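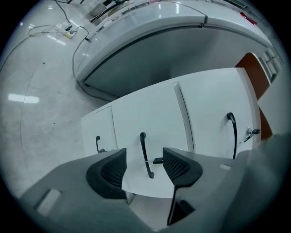
Telmo Carrasco says to do the finger check before the camera check, every time, and to go back to the start if you touch the fingers again afterward. The order below follows his.

Section 4. Preparing the hand-held gripper for cabinet and door work

This section covers the Brikau hand-held gripper with the wide-angle camera fitted. It assumes the camera mount has been installed as described in Section 3 and that the battery is charged. For the bench-mounted version, go to Section 7.

4.1 Before you start

You will need:
The gripper, with both fingers fitted
A dry lint-free cloth
The 2 mm hex key from the Grimshaw tool roll
One pair of spare finger pads
A cabinet or door with bar handles

Switch the gripper off and set the trigger lock before you put your hand near the fingers.

CAUTION: The fingers close with enough force to bruise. Do not test the grip on your own hand.

4.2 Checking the fingers and pads

1. Hold the gripper level and look at the two fingers from behind, along the body. They should face each other squarely.
2. Check the mesh-textured face of each pad. Look for tears, shiny patches and lifted corners.
3. Wipe both pads with the dry cloth. Do not use alcohol or glass cleaner. Both leave the pads slick for the rest of the day.
4. If a pad is torn or shiny, replace both. A new pad against an old one pulls the handle to one side.
5. Tighten the pad screws with the hex key until they stop, then no further.
6. Release the trigger lock, open and close the fingers 20 times by hand, and check the screws again.

NOTE: Pads from the older Brutitz kit fit the same screws but are thicker. If you use them, the zero position in 4.3 has to be set again.

4.3 Setting the zero position

1. Switch the gripper on and wait for the steady light.
2. Close the fingers fully on nothing. Hold the trigger in.
3. Press and hold the set button until the light goes out and comes back.
4. Release the trigger. The fingers should open smoothly and stop without a knock.
5. Read the width shown on the screen with the fingers closed. It should be 0. If it reads anything else, repeat from step 2.

If the zero is still off after three tries, clean the slider rail (Section 9) and start over. Error 503 at this point means the slider has not reached its end stop. Look for grit on the rail first - it is the usual cause.

4.4 Checking the view

The lens gives a round picture with black corners. Straight edges bend toward the outside of the circle, so a counter or desk behind your cabinet will show as an arc. Do not try to correct this in the camera settings. The correction is done later by the Sallemen software, and it expects the bent version.

1. Open the live view.
2. Stand in front of the cabinet and point the gripper at one handle.
3. Move until the handle sits in the gap between the two fingers. With a long vertical handle, line it up so that you can see clear door on either side of it.
4. Check that both pads are visible. If one is hidden, the camera has turned in its mount. Loosen the collar, turn it back, and tighten.
5. Check the lens for fingerprints. A smear shows up as haze next to bright surfaces such as white doors.

NOTE: Some blur on the parts of the housing closest to the lens is normal. Do not refocus for it.

4.5 Approaching a bar handle

1. Look over the doors first. Note any key left in a lock and keep the gripper body clear of it on the way in.
2. Check the floor where you will be standing. Move power strips and loose cables out of your path, or pick a different side to work from.
3. Open the fingers fully.
4. Move in slowly until the handle is between the pads, then stop.
5. Close the fingers until the handle is held. Do not squeeze past this point.
6. Pull the door straight out by roughly 11 cm. Follow the swing of the door after that, turning from the elbow and keeping your wrist still.
7. Push the door closed, open the fingers and back away before turning.

CAUTION: Do not pull on a locked door. It can bend the fingers, and bent fingers cannot be straightened.

4.6 After use

1. Close the fingers, set the trigger lock and switch off.
2. Wipe the pads again.
3. Write the closed width in the log. If it has changed since 4.3, note it as drift and run Section 9 before the next use.
4. Store the gripper in its case with the lens cap on. The spare pads go in slot 19.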